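Il faut avoir passé une matinée au greffe de Claltilora pour comprendre la patience de Begoña Quintana, avocate de son état et bavarde par vocation (elle le dit elle-même, en riant). Voilà quatre ans qu'elle plaide la même chose : un candidat a-t-il le droit de taire le nom de qui paie ses affiches ?

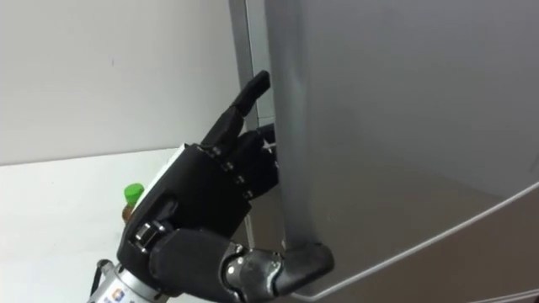
La cour d'appel entendra l'affaire Damasceno le 16 octobre, devant cinq juges, et l'on viendra de loin, croyez-moi, pour trouver une place sur les bancs !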